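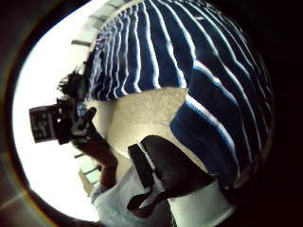

Navy blue with thin white stripes.

31 October 2020 | By Yuk-lan Huang, Fliltau
Print | E-mail

Fliltau Opens Zunport to Players in Ruawai and Beyond

Fliltau is very happy to share that Zunport, our walking and trading game for phones, is now open to everyone, after a long test that began in April and ran a good deal longer than we first planned. The test was limited to 978 players, and to all of you who kept sending us notes (some of them very long, and we loved those) - thank you, we read every one.

In Zunport you carry cargo between small harbors by walking in real life. The game works just as well on a short stroll to the mailbox as it does on a whole afternoon out, and you can put the phone in your pocket while you go. Players who signed up for the waiting list, around 4,000 people at last look, will find a starter boat in their harbor the first time they log in.

"We started out in Ruawai making a game for our own walks home, and it has been a real joy to see people we've never met naming their boats after their dogs," said Yuk-lan Huang, lead designer at Fliltau. "We hope new players will feel just as welcome."

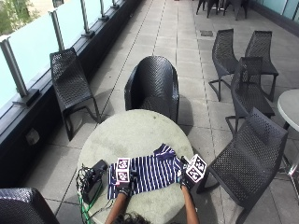

The Cidelari Update

The first big addition, called Cidelari, arrives with the launch and brings 20 new harbors, night markets and a friends list that testers had been asking for since the spring. Boats and coins earned during the test carry over - there is nothing you need to do except update the game.

Zunport is free to download, with optional paint and sails for sale inside the game.

Contact: Yuk-lan Huang, Fliltau press desk | Copyright 2020 Fliltau. All rights reserved. | Back to top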